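How Does Sheet Metal Get Its Scratches?
Materials project report, Hanneke Willems

I picked scratches because I kept seeing them everywhere — on lockers, elevator doors, my own lunch tin — and wanted to know why some metal marks so easily. In December I rubbed 17 small steel samples with sand, each for 100 strokes, and looked at them under the school microscope.

The sand surprised me! Coarse grains left a few deep grooves, while fine grains made a dull haze that I could feel with a fingernail on only two samples. Rubbing in one direction gave neat lines, and circles gave a cloudy patch that caught the light from every side.

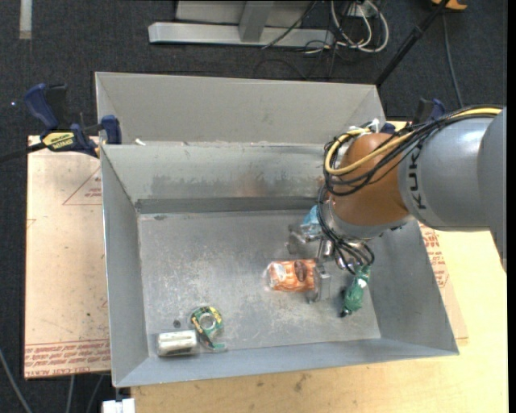
Figure 1. Gray sheet-metal bin with a scratched floor.

Next I tried coatings. Clear varnish helped for some 9 strokes and then started to flake at the corners. Car wax did better than I expected, though it smeared under the microscope and made measuring a pain. Plain cooking oil was my favorite — the grains slid around and the grooves came out much shallower.

I would love to repeat this with aluminum and a proper weight on the sanding block, so that every stroke presses equally hard.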